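How Do You Teach a Robot to Fold Pants?

Try this. Write down every single thing your hands do when you fold a pair of jeans. Every finger, every tug, every time you stop and fix a leg that slid sideways. You'd run out of paper before you got to the second knee!

That was the puzzle for the team on the Lurnura project in Perulthorpe. They wanted a robot to do ordinary house jobs, and typing out the steps was much too slow. So they tried a different way, and it's one you already know, because you learned to tie your shoes with it. They showed the robot how.

The trick is a tool called a hand-held gripper. It has two fingers that open and close, like the ones a robot has on the end of its arm, but a person holds it. You squeeze, the fingers pinch. A little camera on the tool records what the fingers are near, and the computer saves how the tool moved. Do the job from start to finish and you have made one "demonstration." (Long word! It just means one go at showing how.)

Then you do it again. And again. The team made 749 demonstrations in February, and they didn't all look alike on purpose. Sometimes the pants started on the left. Sometimes they were in a heap. If a robot only ever sees one neat pair in one neat spot, it gets lost when you move them over by the width of your hand.

After that the computer hunts for patterns. When the cloth looks like this, the fingers usually go there. Nobody tells it what a knee is. It works out a guess, many times every second, and the robot's arm follows the guess.

Did it work? Partly, and that's a good result! With 18 demonstrations the robot folded almost nothing. With all of them, it finished 68 out of 100 tries. On a kind of cloth it had never seen, it finished 44. So more practice helped a lot, but new things are still hard for it — just as they are for you on the first day of a new sport.

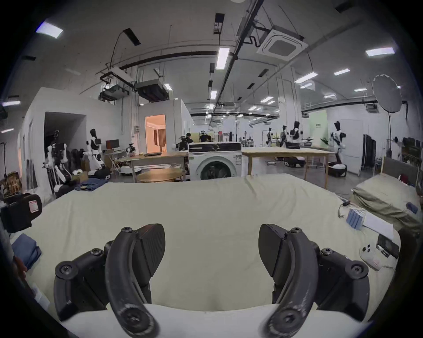
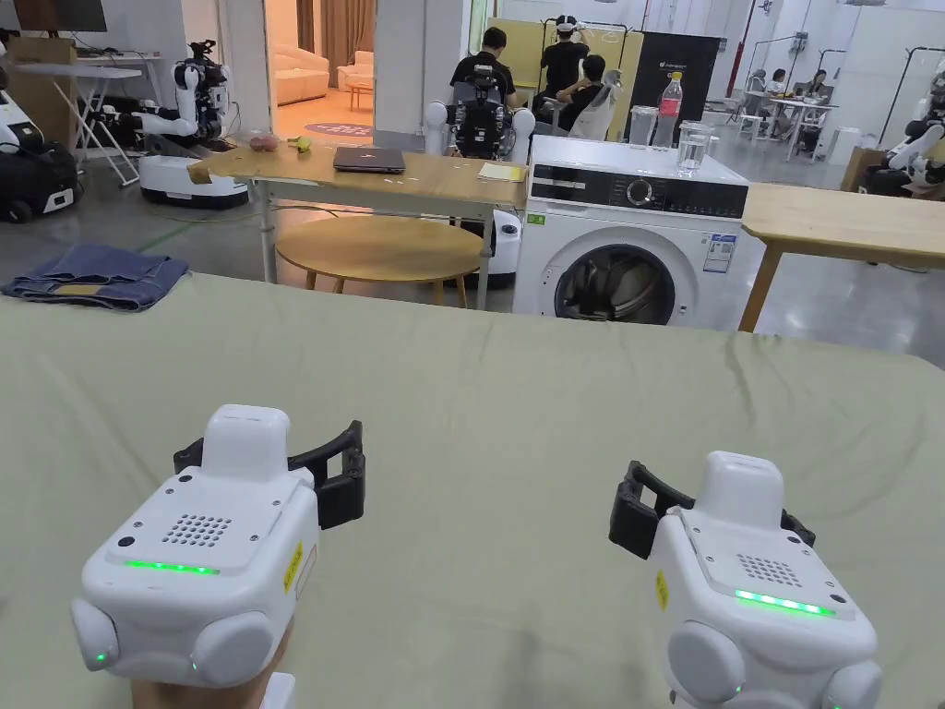
Woldegiorgis, writing in from Fiddale, wanted to know if the robot gets bored after so many goes, and whether it could learn from somebody who folds badly. It can't get bored, but the second question is a great one. A robot copies what it is shown, so messy folding goes in and messy folding comes out. The team throws away the worst tries before the computer starts learning.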